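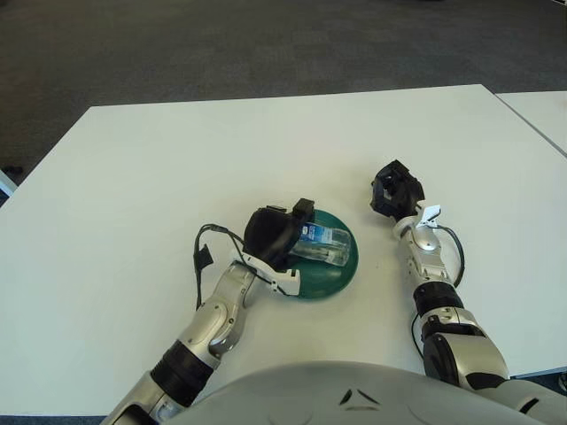
Skitura Two-Arm Club Kit

The Skitura kit is a course package for student robotics clubs that already have a two-arm robot or share one with another school. It contains the task objects, the printed lesson book, the scoring sheets and a season license for the Nalari practice software. The robot is not included.

Price per club: $433
Price without software license: $382
Refill pack (bottles, labels, spare plates): $86

The kit is made for teams of four to six students in grades 9 through 12. It also works for first-year college clubs. Students need no programming background for the first half of the lesson book. The second half assumes they can read and edit a short Python script.

What the students do

The lesson book has 47 exercises. Most of them use one arm, one plate and one bottle. The early ones look easy on paper and take most clubs longer than they expect, so please do not skip ahead. Plan on two meetings for the first exercise.

1. Place and release. The arm holds the bottle on its side, sets it down on the plate and lets go. The other arm stays open and out of the way.

2. Lift and hold. The bottle has to clear the plate and stay level while the timekeeper counts to ten.

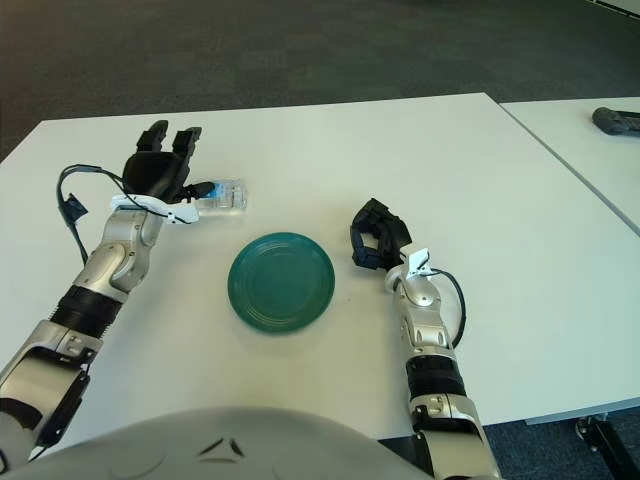
3. Approach from the side. The bottle starts off to one side of the plate and the team picks its own path in. Touching the rim costs a point.

4. Handoff. The first exercise that needs both arms. The free gripper takes the bottle by the base end.

Setting up the table

Any flat table with a light, plain top will do. Put the plate between the two arms, where both can reach it. The plates are dark green so that they stand out against a white top, and clubs with dark tables can ask for the light set at no extra charge. Check that the wrist cables have room to loop outward before you start a run.

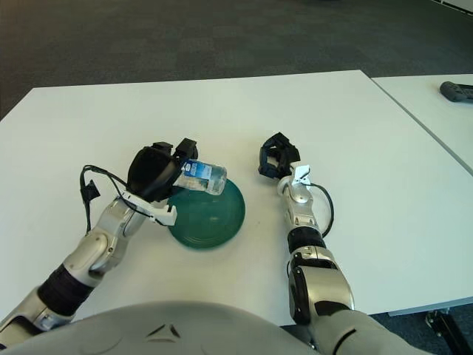 Keep the bottles empty and the caps on. A full bottle changes the grip settings and the numbers in the lesson book will no longer match. Labels wear out where the fingers close on them - replace the bottle when the label starts to slide.

Used at Brurnholm

The robotics club at Brurnholm has run the course for two seasons under Hala Bataineh. Her teams work in pairs, one student at the controls and one keeping score, and they swap after every third run. Rami Sfeir, a junior in the club, wrote the side approach drill that is now part of the lesson book.

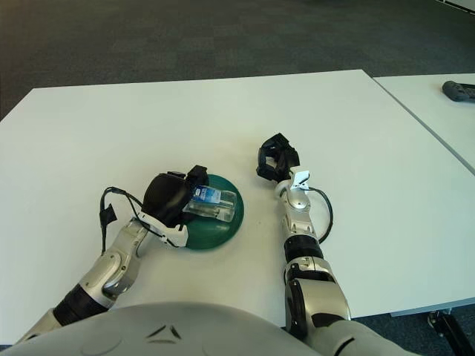 Photo: Marwan Zein / Brurnholm Robotics Club

Clubs that finish the course by March can enter the Hourani Cup, which uses the same plate and bottle. Entry is separate and is not part of the kit price.

Ordering

School purchase orders are accepted. Send them to Imad Hakim in the sales office with the club name and the robot model, so we can check gripper fit before shipping. Questions about the lesson book go to Hạnh Hứa. Opened refill packs cannot be returned.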